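Glaze notebook, 1/1/25

Started the year by unpacking Gusano, our older kiln, which had been cooling since the last firing and sulking for most of it. 38 test tiles in. Two stuck to the shelf, both mine. The Clasel white has crawled again on the Torres clay and looks like a map of somewhere with a lot of lakes. On the stoneware it behaves, which is no use to me as I've got hardly any stoneware left. 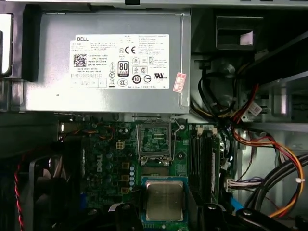 Bisque

Held at 700 for two hours on the way up, then on to the usual top. Less bloating than the September batch. Tile 166 still has a blister on the back, so either the hold is too short or I wedge like a man in a hurry.

Firing logs are kept on the desktop and in this book. The book has tea on it but has never needed a password.
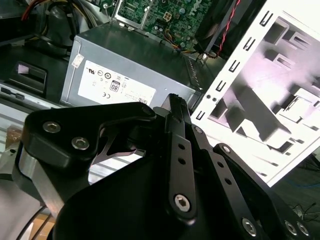
Desktop with the case open, power supply end.

Clolier sent the wrong frit, politely labelled as the right one. I'd weighed out a whole bucket before I read the small print. Bucket is now marked MYSTERY and lives under the sink - please don't glaze anything you're fond of with it. 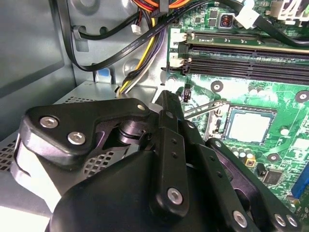

To do next

Thinner coat of Clasel on Torres, one dip, no dawdling. Sponge the tiles first. Grind the shelf. Ring Clolier and be nice. 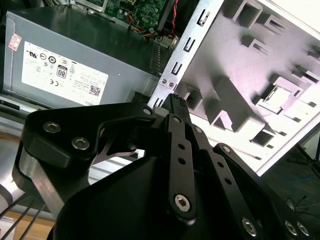 Could the crawling just be dust on the bisque?
Probably some of it. The sponged tiles crawled less, though the thick ones crawled whatever I did to them, so thickness gets tested first.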